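Progress Report to the Brandness Fund
Handset Repair and Reuse Program, second reporting period
Submitted by Valtteri Pelkonen, Program Manager, Clunar
April 17, 2021

1. Purpose of this report

This report covers the work carried out under the grant since our last submission in November. The grant supports the collection, testing and resale of used mobile phones to households that cannot afford a new device. The report sets out progress against the agreed targets, changes to the testing procedure, and spending to date.

2. Collection and intake

The program received 3,842 handsets during the period. Most came through the drop boxes in public libraries, and the remainder were sent by employers replacing their staff phones. Handsets that arrive locked to a former owner's account continue to be the main cause of delay at intake. We have revised the instructions printed on the drop boxes so that donors are asked to sign out of their accounts and remove the SIM card before leaving a phone.

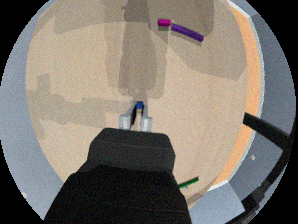
Of the handsets received, 902 have been tested, repaired where necessary and sold through the Kosex outlet at the prices agreed with the Fund. A further group is awaiting parts. Handsets that cannot be repaired are stripped for usable screens and cameras, and what is left goes to a licensed recycler.

3. Battery testing

The original proposal set a single pass mark for battery health. In practice this proved too strict for older models, many of which failed on paper while still lasting a full day of calls and messages. With the Fund's consent, we now use two grades. Grade A phones meet the original mark. Grade B phones fall below it, are sold at a lower price, and carry a label stating the expected hours of use. Replacement batteries are fitted when the cost can be recovered in the sale price.

Buyers were invited to comment on the new labels through the outlet's feedback form.

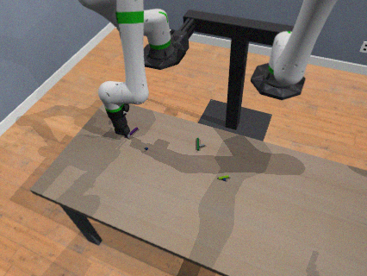

One buyer wrote that the label was clear about calls but gave no idea how long the phone would last when used for maps or video, and asked for a second figure. A second buyer asked whether a Grade B phone could be brought back later for a new battery at cost.

Both points have been accepted. A second figure for video use will appear on labels from the next batch, and the outlet will offer battery replacement at cost for 6 months after purchase.

4. Supply of parts

Screens remain the most difficult item to obtain. Our main supplier, Goel, extended its delivery time to eight weeks during the period – twice what we had planned for. We now place orders ahead of confirmed need for the four most common models. This ties up more money in stock than the budget foresaw, and the effect is shown in the attached statement. 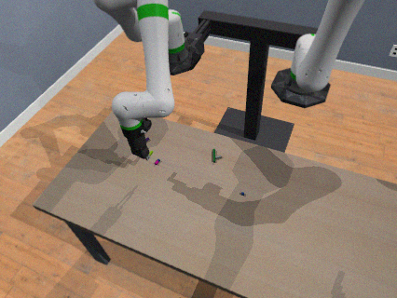
Charging ports and speakers are in good supply, and no change to those orders is proposed.

5. Spending and requests

Spending on wages and premises is in line with the budget. Parts are over budget for the reason given in section 4, and transport is under. We request the Fund's approval to move the unspent transport money to the parts line for the rest of the grant year. No increase in the total grant is sought.

The next report will include the first results from the revised labels and an updated list of handsets awaiting parts.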